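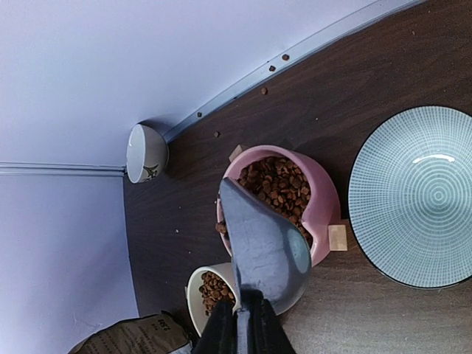
Scoop over the pink bowl, wrist camera view.

The long weekend of reading logs — April 2020

I promised in February that I would write something about the timing problem in our feeding task, and then I did not write it. Now I have more hours at home than I wanted, so I try to explain it properly.

For those who are new: I work on the control software for a single arm that serves dry pet food into bowls. The planner is called Kwok, and the small layer between the planner and the motors is called Oltier. I wrote most of Oltier. The planner is mostly the work of Raphaël Gilbert, who is very patient with my messages.

The symptom was simple. The arm moved well, then at the moment of tilting the tool it made a small jerk. In simulation it never happened. I spent two evenings with the gains of the wrist joint, and this was time lost, as the gains were fine.

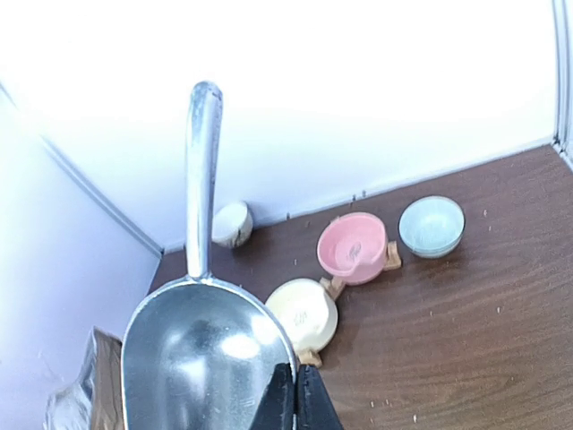 Izzati Govindasamy

What helped me was to print, for every command, the age of the camera picture that the planner had used. Most of the time it was 47 milliseconds. During the tilt it was sometimes three times bigger. The planner was correcting the tool using an old position, and Oltier obeyed immediately, like a good soldier.

The reason was in my own code. I kept a queue of pictures between the camera process and the planner, with a length of 10. When the segmentation became slow, the queue became full, and we always read the oldest one. I changed the queue to keep only the newest picture, and I made Oltier refuse any correction older than a fixed limit. When it refuses, it continues the last good path and slows down. The change is small but I rewrote the tests also, and this took longer than the change.
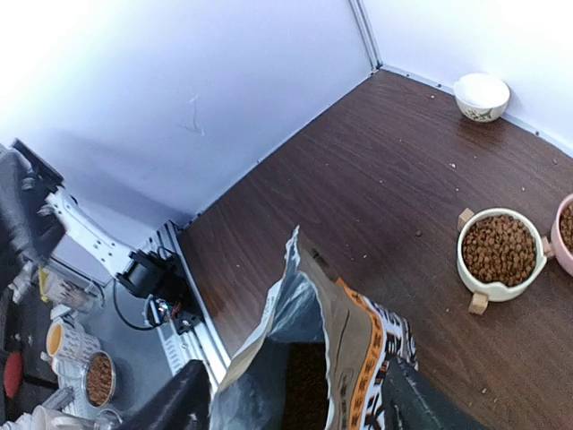
Segmentation is the part I like least and understand least, so I was happy to have a reason to look at it. Our model was trained on solid tools with a clear outline, and it gives one mask for each thing it finds. A bag is difficult for it. The silvery edge at the torn opening is all wrinkles, and the band with orange and white on the front has a strong pattern, so I would like the two areas to be joined in one mask before the planner sees them. At present I join them with a rule about distance, and I am not proud of this rule. Raphaël wants to learn it from data instead. I think he is right, but I will first finish the logging, so that we can compare.

Next I will clean the replay tool, which still has the old name Skistine in half of the files. If you have worked with stale pictures in a control loop, please write to me, I am curious what limit you chose.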